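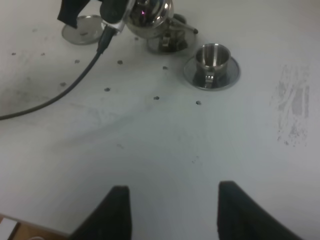

# The Steel Tea Set Comes Back to the Table

*It was in the church hall, the train dining car and your grandmother's cabinet. Now people are buying it again, and using it.*

For a long time I thought of stainless steel tea things as something you met in other people's buildings. The pot came out on a tray, the lid rattled, and half of what you poured ran down the outside and onto the saucer. My mother had china. My first apartment had mugs with the names of banks on them. Steel was for places that washed dishes by the hundred.

Then last April I bought a secondhand set at Brallano, a restaurant supply store in Droltis that also takes in used goods from cafes that have closed. I paid $70 for a teapot, a pitcher and a stack of cups and saucers, all held together with plastic wrap. I was looking for sheet pans. The set was on the shelf above them, and I've used it most afternoons since.

The woman at the register told me she sells more steel tea ware now than she did when the store opened. Some goes to restaurants. A good deal of it goes to people with small kitchens and small children, and to people who are tired of gluing handles back on. 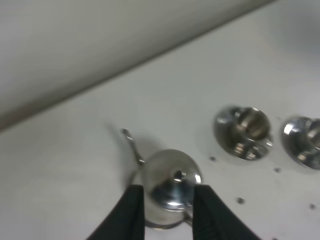
*Polished metal on a plain white tabletop picks up every light in the room.*

You can find these sets new, of course. Cabello, a small maker that sells mostly through supply stores, still turns out a pot, a cup and a saucer in much the same shapes it has made for decades. The finish is better than it used to be and the spouts pour more cleanly. The prices are higher too, and on a used set a few scratches don't hurt anything but the shine.

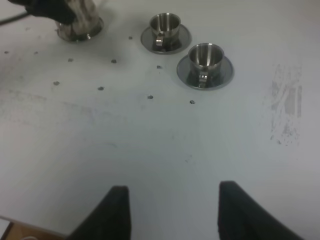
**By Linnea Lindqvist**

A steel cup and saucer is a simple thing. The cup is a short cylinder with a rolled rim and a small curved handle. The saucer is a round disc with a lip. The rolled rim matters more than you'd expect, and it's the first thing to check when you buy. Run a finger all the way around it. A good one is smooth the whole way, with no sharp seam where the edge was turned over. A bad one will catch your finger and later your lip.

Then look at the handle. On cheap cups it is held by a couple of small spot welds, and those are the parts that give out. Hold the cup by the body and push the handle gently from side to side. If it moves at all, put it back. A loose weld can be repaired, but the repair costs more than another cup.

Set the cup on its saucer and see how it sits. Thin saucers get bent in the dishwasher, or from being pried apart after they've been stacked wet, and a bent one rocks. I have one that rocks. It's under a plant.

## What the numbers mean

Turn a piece over and you may find a stamp with two numbers, such as 18/8 or 18/10. The 18 is the percentage of chromium in the steel. The second number is nickel. Chromium is what keeps the surface from rusting, and nickel adds to that and gives a warmer shine. For tea at home, either grade is fine. Some pieces carry no nickel to speak of, and those will stick to a magnet. They're perfectly usable, though they spot more easily if you leave them wet in the sink.

Plenty of older pieces have no stamp. I don't worry about it. Look inside instead, with a flashlight if it's a teapot, and check down where the spout meets the body. Brown staining there is nearly always tea and it comes off. Small dark pits are corrosion, and they don't come off.

## Pouring

The complaint everybody has about steel teapots is the dribble, and it's a fair complaint. A spout with a thick, rounded lip lets the tea cling and run back down the outside. A thinner edge, turned slightly down at the end, cuts the stream off. You can't tell much by looking, so ask to try it with water. Brallano has a sink behind the counter and the staff are used to the question.

Fill the pot most of the way and pour as you would at the table, then stop. A drop or two on the outside is normal. A stream isn't. Try it slow and try it fast, too. My own pot behaves well at a fast pour and badly at a slow one, so I've learned to pour like a waitress.

Lids are the other weak point. On a hinged lid, check that the pin is tight and the lid stays put when the pot is tipped. A loose lid is easier to wash around and easier to lose, and if it's missing you will have a hard time finding one that fits.

And the handle gets hot. Hollow metal handles stay cooler than solid ones, but with a full pot of boiling water you'll want a cloth for either. I keep a folded dish towel on the tray. Some people wrap the handle in cotton cord, which looks nice for a month and then looks like old cotton cord.

## Brewing in it

There's a belief that steel makes tea taste of metal. With a clean pot in good condition I can't taste it, and I've tried the same black tea out of steel and out of glass, one after the other, with my eyes shut. What I do taste is the last thing somebody put in the pot, if it wasn't washed properly.

The real difference is heat. A single-walled steel pot loses it quickly. Swirl some hot water around the inside first, tip it out, and then brew. I give black tea 5 minutes with the lid down and a towel over the pot. Green tea gets less time and doesn't need the towel.

Cups are the same story. A thin steel cup is very hot when you first pour and lukewarm not long after. Fill it halfway and refill it often. That's how I've come to like drinking from it anyway, small amounts, with the pot within reach. The saucer does more work than a china one, as it gives you something to pick up while the cup is still too hot to hold.

If you take milk, pour it first. It cools the metal a little and spares your lip.

## Cleaning and shining

Everyday washing is dish soap, a soft sponge and a towel. The towel is the part people skip. Water spots on polished steel are minerals left behind when the drops dry, and they show up badly on a mirror finish. Dry the pieces by hand while they're still warm and you won't get them.

For tea stains inside the pot, put in a spoonful of baking soda, fill it with hot water and leave it until the water is cool. Work a bottle brush down the spout. Do it twice if the pot came from a cafe. Keep bleach away from it, since the chlorine can cause those pits I mentioned.

For the outside I use Elell, a cream polish that comes in a flat tin and smells faintly of lemon. Any cream made for stainless will do. Put on a very small amount with a soft cloth, rub along the grain if the piece is brushed, and buff it off before it dries. Wash the piece again afterward.

Deep scratches are another matter. A brushed saucer can be evened out with 320-grit wet-and-dry paper, kept wet and always moved in the same direction. I did two of mine this way and I'm happy with them. I would not do it on a mirror-polished cup. You'd have to go through several finer papers after that and finish on a buffing wheel, and by then you could have bought another set.

## Setting it out

Steel looks its best on something plain. A white table suits it, and so does a dark wooden tray. On a patterned cloth the reflections turn into a muddle and you can't find the sugar spoon.

I leave some space between the cups. They take up less room than mugs on the shelf but they want a little more on the table, because the saucers slide when they touch. A metal saucer on a hard table is also noisy. A small square of felt underneath takes care of that, or a napkin if you have people over and don't want to explain the felt.

The pitcher that came with my set holds milk on weekends and pens during the week. It has a dent near the base that I've left alone. A metalworker in Droltis offered to take it out for more than the pitcher cost, and it pours fine the way it is.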